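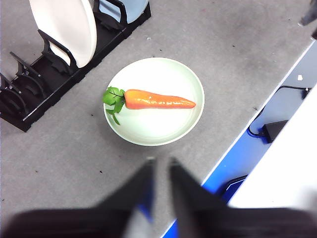

Rurngate Evening Writers' Club, Skusden

The Guest Plate
14/08/2026

My daughter was five when she decided that the green plate belonged to the carrot.

We had three plates in that apartment. One was white, one was light blue and one was green, so pale that in the morning it looked almost white too. I had bought them at Bitar, the shop near the bus station where everything was sold from open boxes. They did not match, and the woman at the register asked me if I knew it. I said yes. I could not say more than yes in those first weeks, so I said it to many questions.

The carrot came from a set of toy vegetables. The other vegetables had been lost when we moved, or maybe we gave them to somebody, I don't remember it well. Only the carrot arrived, with its green leaves still on. My daughter carried it in the sleeve of her coat, with the leaves coming out next to her hand, and people on the bus smiled at the leaves.

On the first evening I cooked rice. I put the white plate for me and the blue plate for her. She looked at the table and then at the rack, where the green plate was standing.

"Who eats from that one?" she asked.

"A guest," I said. "If a guest comes."

She took the plate out with both hands, put it on the table and laid the carrot on it. She turned it a little until it was lying straight. Then she sat down and wished it a good appetite.

I thought it would be for one evening. But the next day she did the same, and the day after that. The carrot had its place on the long side of the table, and we had to pass the salt over it. If I put the plate down without the carrot, she would wait with her hands on her knees. She did not cry or complain. She waited in the way her father used to wait for a train, as if the delay had nothing to do with him.

I was working at Fillirau then, in the packing hall. I wrapped glass shades for lamps in gray paper and put them into boxes with a number on the side. Mine was 2193. In the whole first month this was the number by which I was called, over the loudspeaker, when there was a mistake in a box. I did not find it unkind. It was easier for them to say than my name, and for me it was easier to hear. But in the evening I came up the stairs, and behind the door somebody was setting the table for three, and I was glad that in this house even a carrot was treated as a person.

After dinner we had an order for the washing. I washed and she dried. First the white one, then the blue one, then the green one. The green one was always clean, naturally, but she did not permit me to skip it. The rack was black and long, much too long for our household. It had so many slots that you could have put away the dishes after a wedding. The former tenants had left it, and I supposed they had been a big family, or people who were often invited and had to invite back.

"Why are there so many places?" my daughter asked.

"For later," I said.

She put the white plate and the blue plate near to each other at one end. The rest of the slots she left for later.

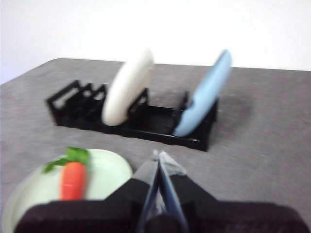 Issue 9

In May my daughter came home from school and said that a girl would visit us.

I asked which girl. She did not know the family name. I asked if the girl ate meat, if she ate fish, if her mother knew where we lived. To all of it my daughter shrugged. She was busy looking at the rack.

I understood the problem before she told it to me. There were three plates, and all three were taken.

"We can buy one more," I said. "Bitar is open until six."

"But the green one is for a guest," she said. "You said it."

"I said it, yes."

"So the girl is the guest."

"And the carrot?"

She took a long time to answer. She pulled the green plate out of the rack, looked at it from one side and from the other side, and put it back. Then she went to the other room and I heard her talking in a low voice. I cut the onions. I did not want to listen, and anyway the onions and the radio together were louder than she was.

When she came back, she had the carrot under her arm.

"It says it doesn't mind," she told me. "But it wants to see."

So we put the carrot on the windowsill, with the leaves toward the glass, and from there it could see the complete table. The girl came at five. She was taller than my daughter and had a scratch on her chin. She ate everything that was on the green plate and asked if she could have again, and I gave her again. She and my daughter spoke so fast in the new language that I caught only small pieces of it: a dog, a teacher, a stair that you must not step on. I had been studying from my book every night, two pages every night, and these two had passed me without any book.

At the end the girl pointed to the windowsill with her fork.

"Why is there a carrot?"

I stopped breathing a little. I thought, now she will be ashamed, of the carrot and then of the plates, and after the plates it would be me.

"It lives here," said my daughter. "You have its plate."

The girl looked down at the plate. She lifted it with care, as if there could be something written on the bottom. "It's a good plate," she said to the windowsill, and she went on eating.

They wanted to wash the dishes without me. I sat at the table with my book open and listened to the water. I heard my daughter explain the order: white, blue, green. I heard the girl ask why the rack was so long.

"For later," said my daughter.

The girl came often after that, and other children came, and I bought more plates, one at a time. By the second winter the rack was not too long anymore. None of the plates matched. When I left Fillirau I got a lamp as a present, in gray paper, in a box with another person's number on it, and I remember that I checked the wrapping before I even looked at the lamp.

My daughter lives in a different city now. Last week she telephoned to ask how I cook the rice. I told her, and she wrote it down, and then she asked, not very loudly, if I knew where the carrot was.

I said yes. It was on the table in front of me. I had put it on its plate when the telephone started to ring – I can't say for what reason, I only wanted my hands to do something.

"Which plate?" she asked.

"What do you think, which plate," I said, and we talked some more about the rice.

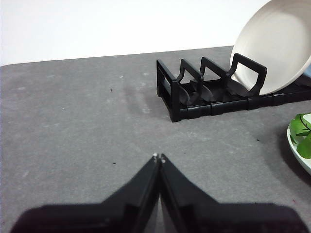

A reader's letter: At our house it was a cup, and it belonged to a wooden duck. My brother is 70 and he still will not drink from that cup when he visits me. I read your story to him over the telephone and he wanted to know if the carrot got the green plate back after the girl had gone home, or if it had to stay on the windowsill the whole night. He thinks you should have told us. I also would like to know it.

Reply from the author: It got the plate back the same evening, after my daughter had dried it two times. Please tell your brother.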